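Ticket 1177: Wrist-view slip estimator reports slip on plates that are not slipping
Project: Tindlow (dish handling study)
Component: grasp / slip estimate
Status: Closed, with grumbling
Opened: Saturday, May 26, 2018

Symptom: the estimator flags slip during the lift on patterned plates. The arm responds by squeezing, then squeezing again, then stopping with a force limit fault. Plain plates lift without complaint. Of 30 lifts with patterned plates, the estimator cried slip on most of them, and the plate left the fingers in none.

Tried first:
Recalibrated wrist camera. No change.
Swapped finger tips. No change, and one lost screw.
Rolled back to the November build. Same fault, older fonts.

Update 1
The Lonondale people suggested checking the force log against the flow output. Force is flat. Flow is having a wonderful time. The estimator tracks points inside a window above the fingertips and assumes they all belong to the plate face. On shiny glaze, some of them belong to the light. 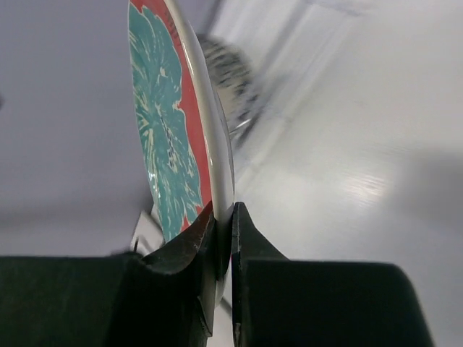
Wrist view, patterned plate held near its lower edge. Note the bright line along the rim and the glints on the teal and red.

When the wrist turns, the highlights slide over the glaze and the print does not. The tracker likes highlights because they have crisp edges. It then reports, with high confidence, that the plate is leaving.

Update 2
Savchuk filter added: drop any point brighter than the cutoff, then require the remaining points to agree on one rigid motion. Replayed 2399 saved windows. False slip calls fell to 43. Real slips from the Uvside set are still caught, though a few come one window later than before. That delay goes in the results table whether we enjoy it or not.

Update 3
Asked whether we could just use matte plates. We could. The paper would then be about matte plates.

Resolution: filter on by default, cutoff moved to the config file. Remaining 43 split into a separate ticket. Screw still missing.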